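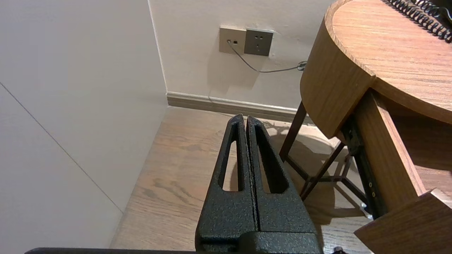
Trotach is a collection of pictures and notes about the edges of rooms, the places where a wall meets a floor and where all the useful and slightly untidy things tend to gather. Most home collections I know of are full of sofas and kitchen counters, lovely in their way, but they leave out the low corners where somebody has to kneel down with a duster or go looking for a plug. A typical corner for us has a wood-grain floor, a taupe baseboard running off behind a small wooden table, and two square wall plates side by side, one for data and one for power, with a thin gray cable dropping from the data jack and wandering across the wall to a little coil near the table. If you have ever moved into a new place and spent the first evening working out where the internet comes in, you will understand why we care!

What is in the collection

There are 3476 pictures in this release, taken in 132 rooms. Living rooms and bedrooms make up most of it, with hallways and home offices after that, and a small group of rooms we simply marked "other" when we got tired of arguing (one is a landing with a desk on it, and I still say it is an office). Every picture has a short text note to go with it, written by a person, in plain words. Of these, 459 have a second note by a different person, so that you can see how far two people drift apart when they look at the same baseboard.

How the folders are laid out

rooms/ has one folder per room, numbered in the order we visited them
notes/ has the written notes, one text file per picture, with matching names
second_notes/ has the extra notes
words.txt is our word list – please read it before you read anything else

What we wrote down

Each note covers the floor, the wall, the strip between them, any plates on the wall, any cables, and whatever furniture stands nearby. We use "plate" for anything flat and mounted that has an opening in it, and we say "data," "power," or "unsure" after it. "Unsure" is a perfectly good answer and you will meet it often. For cables we note the color, where it starts, and where it ends if the end can be seen. A cable that goes behind a table is written as "goes behind table," and we don't guess at what it might be plugged into back there.

Wood gave us the most trouble. Lensa Tesfamariam, who put together the word list, asked us to write "wood-grain" for any surface with a grain pattern and leave the material alone, and after a few weeks of grumbling I came around to her way of thinking. Some of the earlier notes still say "oak" or "pine." Please treat those as "wood-grain" too. They will be fixed when I get to them, probably in November.

Things to know before you use it

The light is whatever the room had. Warm bulbs turn a white wall cream, so please don't lean on our color words for paint matching or anything of that kind. Tables and chairs were left where they stood, and their shadows fall across plenty of the floors. Rooms 1 to 20 were done before we had settled on a word for baseboards, and you will find "skirting" and "trim" in there as well.

The oldest building we visited dates from 1942, and its walls have a charm of their own – the corners are not square, and the notes get rather long.

Thanks

Hiwot Kassa and Yabsira Tefera wrote the bulk of the notes. Thaís Aguiar read all of the second notes and sent back more of them than I would have liked, and she was right nearly every time. Rindia kindly gave us storage space.

Changes

Version 2, 3 May 2025: added the second notes, split "socket" into "data" and "power," and renamed two room folders that had the same number.

Corrections are very welcome. Send the picture name and the line you would change, and I will write back.

Lemlem Dinsa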